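Orange pouches on their way to Lollunham pupils

If you have walked past the old seed shop in Lollunham lately and wondered why the lights were on so late, the answer is pencil cases, or pouches as everyone there has come to call them. The Dredon reading and writing scheme is getting ready to give one to every child starting at the town's schools, and there are 1,052 to fill before the month is out.
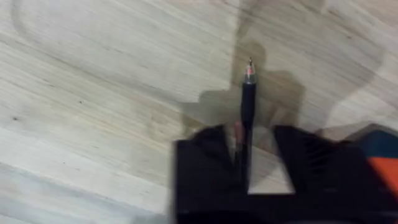 Each pouch gets a pen, a rubber and a folded card with the library's opening hours on it, and the pens have been the slow part. The first delivery was 48 short, and it took a good many phone calls and a very kind driver to put that right. 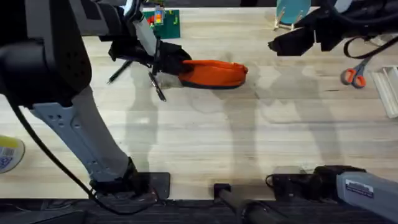 Choosing the pouch itself went on for most of the summer, as these things do. There was a lot of fondness for a plain canvas one, and a strong case was made for something with a zip at each end. The colour was the easy bit, and the orange with its dark rim won people over straight away, being the sort of thing a child might just manage to spot at the bottom of a coat pile.
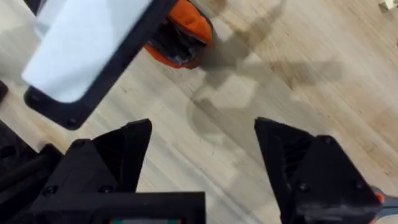 LOLLUNHAM, October

The first 209 pouches went off to Lai Road infants this month, and a lovely noisy morning it was by all accounts. The Vostent side of town comes next, with 90 set aside for the village school there, and the rest will follow as they are finished.
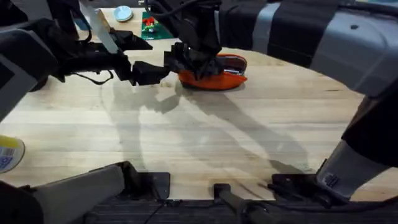
Families who have moved to the area since the lists were drawn up needn't worry about missing out, as there are spares, and a note to the school office is all it takes. Spare pens in good working order are also very welcome at the shop, any weekday until half past four, and do knock loudly, as the bell has been poorly since spring.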